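The Letter to Coughlan

Last updated: March
14 shares | 6 comments

Diarmuid Ó Flaithearta had the letter in his head for most of the winter before he put any of it down. He would get as far as the second sentence while he was washing up, or on the bus down to Urnau, and then he would arrive somewhere and have to do something else, and the sentence would go.

It was to his uncle, who was called Coughlan by everyone, including his own sisters. Coughlan was ninety and lived above what had been the chandler's. He had no telephone that he would answer. He read whatever came through the door, though, down to the seed catalogues, and if you wrote to him he wrote back the same day.

The trouble was the house. Coughlan had been born in it, in 1940, in the back bedroom, and had signed it over to Diarmuid's mother, and she had left it to Diarmuid. Now the roof was going. A man had been up to look at it and had come down the ladder slowly and written a figure on the back of an envelope. Diarmuid had put the envelope behind the clock. After that a woman from a firm called Fokside had rung and asked if he had ever thought of selling, and he had said no, and then a week later he had rung her back.

He had signed the first set of papers. He had not told Coughlan.

"You could just go and see him," his wife said.

"I could."

"It's 60 miles."

"I know how far it is."

She let it drop. She was doing the crossword and did not look up again. He went and stood in the hall for a bit and looked at the coats.

He tried typing it. He typed a whole page at work in his dinner hour and it read like something from the bank. It had the word "regrettably" in it. He deleted the page and ate his sandwich. The next day he took some paper out of the printer tray, enough that he would not have to be careful with it, and carried it home in a folder.

In the evening he cleared the table and sat down. He wrote "Dear Coughlan" and the date. He wrote that he hoped the knee was better. He wrote that the weather had been poor. Then he wrote that he had some news about the house, and he stopped, and looked at the word house for some time.

What he remembered was the smell of the back kitchen, paraffin and apples. The apples were laid out on newspaper under the stairs and you were sent in to turn them. He remembered Coughlan at the range in his socks, making a fried egg for a boy who had said he did not like eggs, and not saying anything about it, only putting the plate down and going out to the yard. He had eaten the egg. He had liked it. He had never told Coughlan that either.

He wrote about the egg. It took most of a side. He knew it had nothing to do with the roof, but it was the first thing he had written that did not make him want to get up and walk about, so he kept going. He wrote about the dog, and the time the tank burst, and the summer they had 400 bales in and it rained on the last trailer. His hand began to ache at the base of the thumb. He could not think when he had last written more than a shopping list. 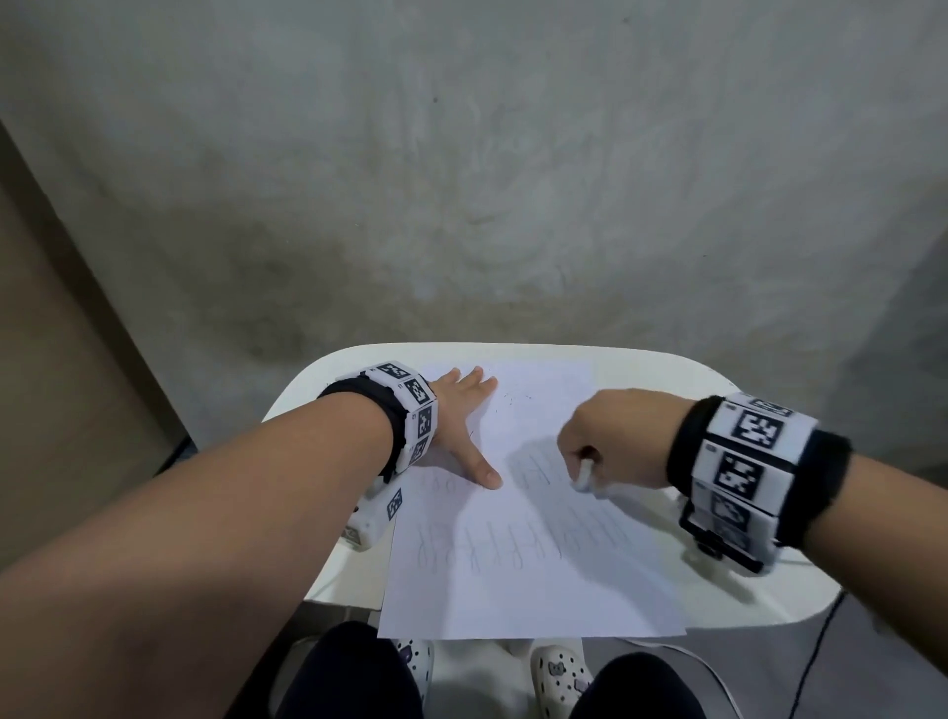 Sosano Writers' Group

He pressed the paper flat with his left hand and kept on. The lines had started to slope. When he was at school they had given him a ruled sheet to put underneath, and he thought about finding one, and did not. Coughlan would manage. Coughlan's own writing went uphill so steeply that the last word of a line was often up beside the first word of the one before.

It was past eleven when he got to the roof. He put down the figure from the envelope. He put down that he had asked for a second price and it had been higher. He wrote that he had signed something, and that it could still be undone until the end of the month, and that he had not slept well after it. Then he wrote: I should have asked you first. He read that over. It was the whole letter, really, and he could have sent it on a postcard.

He signed his name and folded the sheets in three. There was an envelope in the drawer but no stamp, so he left it propped against the bread bin.

In the morning his wife had put a stamp on it. She had gone to work already. He posted it at the box by the garage and heard it drop, and for the rest of that day he felt slightly sick.

The answer took four days, which was long for Coughlan. It was one sheet, in biro, going uphill.

Coughlan wrote that the knee was no better and he did not expect it to be. He wrote that the roof had been bad in his father's time. His father had patched it with whatever was lying about, including a tin sign for sheep dip, which was probably still up there on the north side if anyone cared to look. He wrote that he himself had not set foot in the house for some years and had not missed it. It was cold, he said. It was always a cold house. People forgot that because they were only ever in it in the summer.

He wrote that he would like the kitchen clock if it was not wanted.

Then there was a gap, and under it, in smaller writing, he had put:

I did not know about the egg. I thought you had given it to the dog.

Diarmuid read it standing up in the hall with his coat on. He read it again in the kitchen. Then he put it on the table for his wife to find and went to take the clock down.

It was heavier than he expected. The envelope with the roofer's figure on it had slid down behind and was stuck to the wall, and when he pulled it away a bit of the paper came with it. He wiped the clock with a cloth. It had stopped at ten to four, but it had been stopping at one time or another for as long as he had known it. His mother had brought it with her when she moved in with them, wrapped in a blanket on the back seat, and had told him to mind the corners.

He wrapped it in the same blanket. Then he rang the woman at Fokside and said that he would go ahead, and she said that was lovely news. He asked her if the buyers would be stripping the roof. She said she imagined so.

"There's a tin sign up there," he said. "On the north side. I'd want it kept."

"A sign for what?"

"Sheep dip."

He heard her writing it down.

He drove over with the clock. He had thought about sending a note ahead to say that he was coming, and had got as far as finding the paper, but it would hardly have arrived before he did. It rained as far as the bridge and then cleared. He parked outside the chandler's with two wheels on the kerb and carried the clock up the stairs in his arms, sideways, with his shoulder against the wall.

Coughlan had the door open before he got to the top. He was in his socks.

"You'll have had nothing," he said.

"I had some toast."

"That's nothing," said Coughlan, and went in ahead of him to see to the pan.

14 shares | 6 comments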